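Let the kids run the scrap shed

My daughter came home from Candville Primary last February with a lunchbox full of other people's bottle tops, and I've been thinking about school recycling ever since, probably more than is healthy for a grown man with a mortgage.

The school had just started sorting its own waste, with a 400 dollar grant from the council and a great deal of enthusiasm from the grade fives.
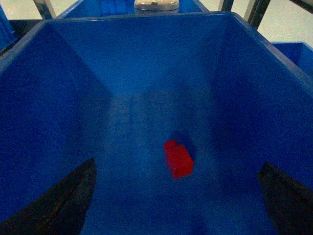 A big blue bin, seen from above.

What I loved (and I did love it, I bored everyone at work with it) was that the children did the deciding. They chose what to collect, they argued over the labels and they rang the depot at Oncombe themselves to ask what would be taken. By the end of term they'd sorted 1,839 tops.

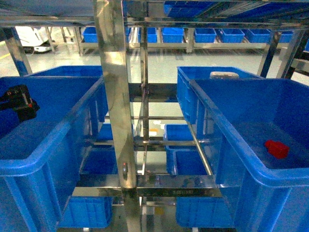 Then came the letter home. From next year a contractor, Holletti, would look after the lot, and the students would get a poster and an assembly. I've nothing against Holletti, whose people have been perfectly lovely on the phone, but my heart sank a bit reading it! We wouldn't hire someone to play the kids' netball for them.

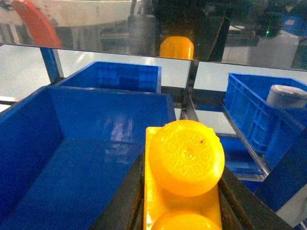
I know the teachers are stretched, and I know a wet lunchtime among yoghurt tubs is no one's favourite duty. So let's share it around. There were 21 parents at the last meeting, and if each of us gave up one lunchtime a term the grade fives could keep their program going, mess and all. I've put my name down for the first one, and I'm bringing gloves.

Ashok Rathore
27/10/2024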